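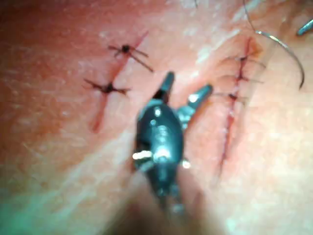 Interrupted sutures on two parallel incisions

From: Milagros Gaete
To: Ullow sewing and mending list
Date: March 31, 2023
Subject: Re: Thread for hand-stitched canvas

> I'm fixing the corner of an old canvas tarp and the seam keeps
> opening again. I used plain cotton in a running stitch. When one
> spot wears through, the whole row goes with it. Should I go to a
> heavier thread, or is it the stitch? The tear is 46 inches long
> and I would like to do it only once more.

I would change both.

A running stitch is one length of thread, so a break anywhere lets the rest work out. On a long tear I tie off every few inches and start again. For the corner itself I make single stitches, each with its own knot, the way a cut in skin is often closed. It takes longer, but if one goes you replace that one and leave the others alone.

For thread I use waxed polyester. Cotton rots if the tarp is folded up damp. I bought a spool of the Kozan in August and it has held up on two boat covers and a tent fly. The Gurkeo is cheaper but it frays at the needle eye, and I had to cut off the end every few passes. Either one is fine if you keep your lengths short.

Use a size 16 needle or close to it. Anything thicker leaves holes that let water in. Tie a square knot with one extra throw and leave a little tail. If you trim right down to the knot, waxed thread can slip.

Put a patch behind the tear before you start. Old canvas won't hold a stitch near a raw edge no matter what thread you pick. I cut mine to go 4 inches past the damage on each side, with the corners rounded off, and baste it down first.

On the other question from last week, Wirier still sells the brass grommets in bags of 350. I have more than I need and can mail 6 to anyone who is only doing a corner or two. Write to me off the list with your address.

Milagros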